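Kamala Pai has folded shirts for 18 years, first in her aunt's shop and now at Nistwood, where the football kits come back every Monday in one big bag. She likes red ones best – a crease shows well on red, she says.

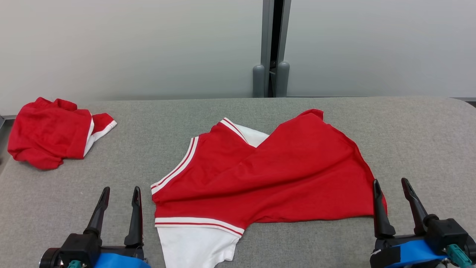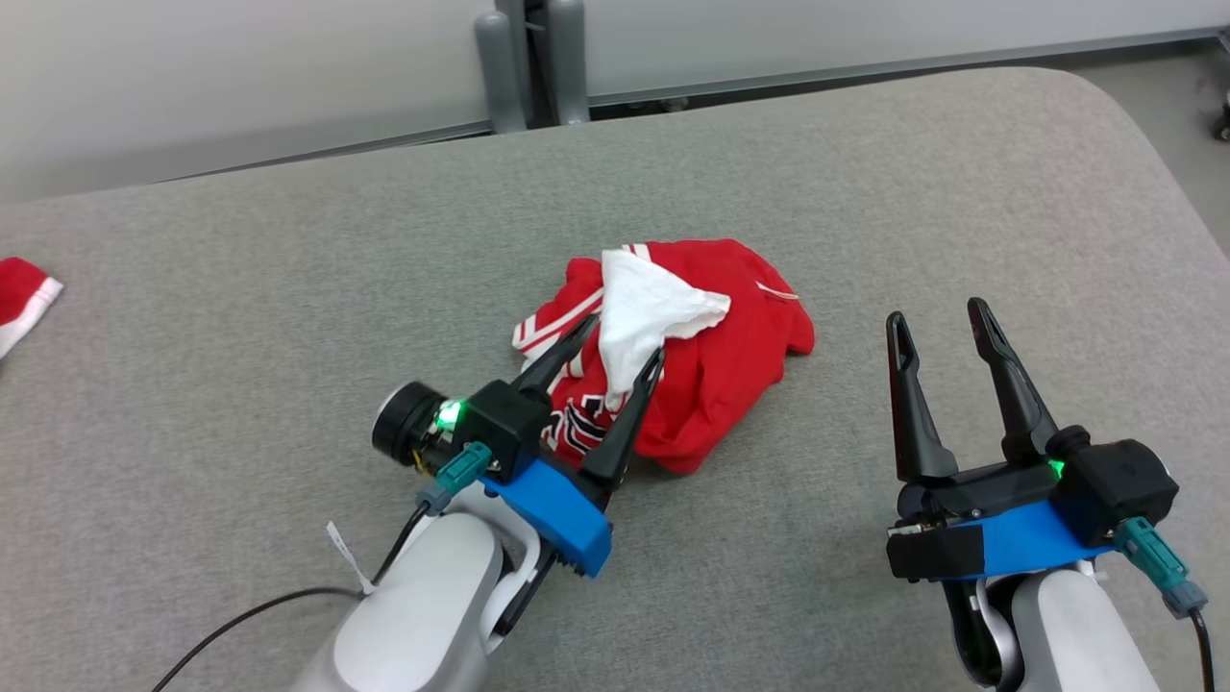
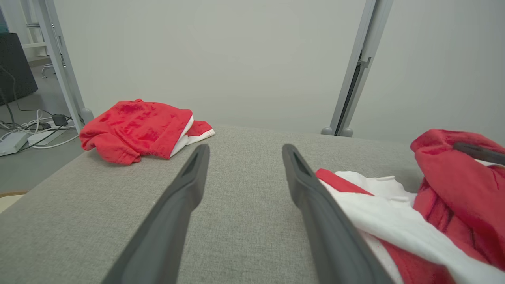
Kamala learned her method from Rosaura Llanos, a dressmaker with little patience. You lay the shirt face down, smooth it from the middle and bring in the sleeves. A padded grey top is kind to knitted cloth, but it also holds it a little, so you must lift and not pull. White trim on red helps the eye: when the stripes lie straight, the fold is straight too. She does the second side more slowly than the first.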